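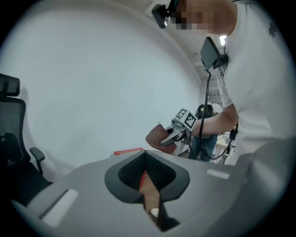
Autor: xu_werkstatt
Funktion: Werkstattleitung, Bereich Klebstoffe und Oberflächen

Juli, Eintrag nach der Mittagspause

Zweite Runde Klebeproben mit Drostesik auf Eschenholz. Die erste Runde zählt nicht, da war der Härter überlagert. Charge 956, neu geöffnet, Mischung nach Datenblatt, auf der kleinen Waage abgewogen.

Leimflächen mit Korn 179 aus dem alten Restbestand geschliffen (krumme Körnung, steht aber so auf der Rolle), danach abgesaugt und mit Spiritus abgewischt. Vier Proben mit Zwingen gepresst, drei nur beschwert. Offene Zeit kam mir kurz vor, das Zeug zieht bei der Wärme in der Halle schnell an. Morgens vor 8 Uhr mischen wäre besser.

Fugenbild bei den gepressten Proben sauber, schmale Raupe auf beiden Seiten. Bei den beschwerten ist eine seitlich verrutscht, die nehme ich nicht in die Wertung. Überstände bleiben stehen, bis alles durch ist. Beim letzten Mal habe ich zu früh mit dem Stecheisen angefangen und Fasern mit herausgerissen.

Vergleich mit Sturnum steht noch aus. Das läuft dünner und braucht engere Fugen, auf Hirnholz vorher dünn vorstreichen. Zokach hat noch eine halbe Dose im Schrank - Ablaufdatum prüfen, bevor jemand sie nimmt.

Offen:
Bruchproben erst nach bis zu 4 Tagen Liegezeit
Zwingen mit Trennwachs einreiben, zwei kleben fest
Rührbecher nachbestellen, die kleinen

Proben liegen beschriftet auf dem oberen Regalbrett - bitte nicht umstapeln.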